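How I keep a trading journal without it eating my evenings

I've started and abandoned more trading journals than I care to admit. The first was a gorgeous notebook with a ribbon in it, and I managed nine trades before it went in a drawer. Then came a spreadsheet with so many columns I had to scroll sideways to find the one that said whether I'd made any money. What I do now is much plainer, and it has survived since last November, so I thought I'd write it up.

You'll need a spreadsheet (any will do), a folder for screenshots and whatever your broker gives you as an export. Mine is Derov, and the file it spits out is ugly but complete. If you're with Aerts you'll find the same sort of thing under account history, though you may have to ask for the older months separately.

Step one: set up the columns

Keep it short. Mine are date, market, long or short, entry, stop, target, exit, result in R, and one called "why". R is just the amount you were risking on the trade. So if I risk £20 and make £40, that goes down as 2R. If I bail out early and lose a tenner, it's -0.5R. I can't tell you how much calmer I got once I stopped looking at pounds! It also means you can compare a trade from when your account was small with one you took last week.

Step two: fill in "why" before you click

This is the bit I resisted for ages. Before placing the order I type one line, something like "pullback to the morning low, trend still up". If I can't write the line, I don't take the trade. Well, mostly. When I do take it anyway I put "bored" in the column, and a filter on the word "bored" makes for grim reading.

Step three: two screenshots

One when you get in, one when you get out. Name them with the date and the market so they sort themselves in the folder. I use Drovimik for charts and it has a snapshot button, but your computer's own screenshot key is fine. Leave your lines and scribbles on the chart – a clean chart a month later tells you nothing about what you thought you were looking at.

Step four: import the rest

I do this at 8pm when the charts are shut. Download the broker file, copy the exit prices across, and check the number of trades matches. Mine didn't match the first time, as I'd quietly "forgotten" two losers. Charges and overnight financing go in their own sheet. Take them off at the end of the month or your results will look rosier than they are.

Step five: the monthly look back

Sort by result and open the screenshots for the five best and five worst. Then add up R for each type of setup. I have 714 trades in mine now, and a setup I was very fond of turned out to be losing roughly a fifth of an R each time, which I'd never have spotted from memory. Don't go changing everything after a handful of trades, though. I leave a setup alone until it has at least 20 entries, and even that is on the thin side.

I did try Drotero, which promises to do all this for you, and the graphs are lovely. But it filled in everything by itself and I stopped reading it within a fortnight. Typing the numbers in by hand is slow and a bit dull, and for me that seems to be why they stick.

If you already have a big pile of old trades, start from today and leave them be. You can always go back on a wet weekend.
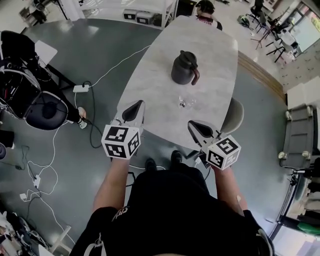
A gripper in each hand, held out over the table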